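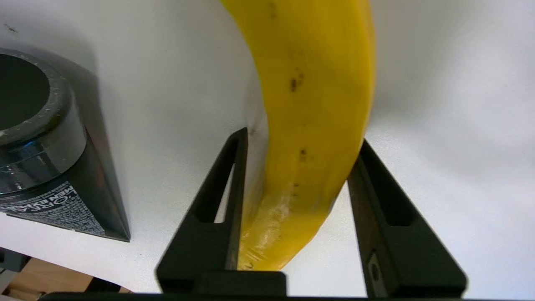

Progress report to the Montes Fund: Fruit Table, Trolmont Street
Covering January through the end of spring

Dear all at Montes,

Thank you again for your patience with this report, which was meant to reach you a little sooner. We have had a good season at the fruit table, a busy one too, and I kept putting off the writing because there was always another crate to sort!

As you'll remember, your grant was to help us set out free fruit for families at the Trolmont Street rooms, and to teach a little about choosing and using it before it goes to waste. We served 343 households in this period. Many of them came back week after week, and we've gotten to know what people like. Bananas are still the clear favorite, especially with the little ones and with our older neighbors, who find them easy on the teeth. Apples come second, and pears do well when they're soft enough to eat the same day.

The part I most want to tell you about is the sorting. When we started, we were turning away far too much good fruit over its looks. A banana that is a nice full yellow with a few brown speckles is ripe and sweet, and a pale scuffed place on the peel is no reason to send it to the compost bucket. It took some talking to bring everyone around to this (I was as bad as anyone, I admit). We now peel one or two of the marked ones at the table and let people taste for themselves, and the spotted bananas have been going home in bags along with the rest. Fruit that is split or leaking still goes out, of course.

We held two tasting afternoons, with 30 people at each. At the first we made banana pancakes with oats and egg, and at the second we froze sliced bananas and blended them with milk, which the children thought was a marvelous trick. The recipe cards ran out both times and we have printed more, in larger type this time after several people asked.

Now for what hasn't gone so well. Deliveries from Jeltov have been uneven. One month we had 40 crates and hardly anywhere to put them, and the month after that we were stretching what we had by the second hour. I have asked them for a smaller, steadier order and they've been kind about it, though nothing is settled yet. The storeroom also gets warm by early afternoon, and bananas ripen very quickly in there. We've moved them to the hallway shelf on the north side for now.

On spending, we are within the budget you approved. The money set aside for shelving has not been touched, and I would like your permission to use part of it for a second-hand cooler from Prekance, who have offered to hold one for us until we hear from you.

With warm thanks,
Omolara Bako
Fruit Table Coordinator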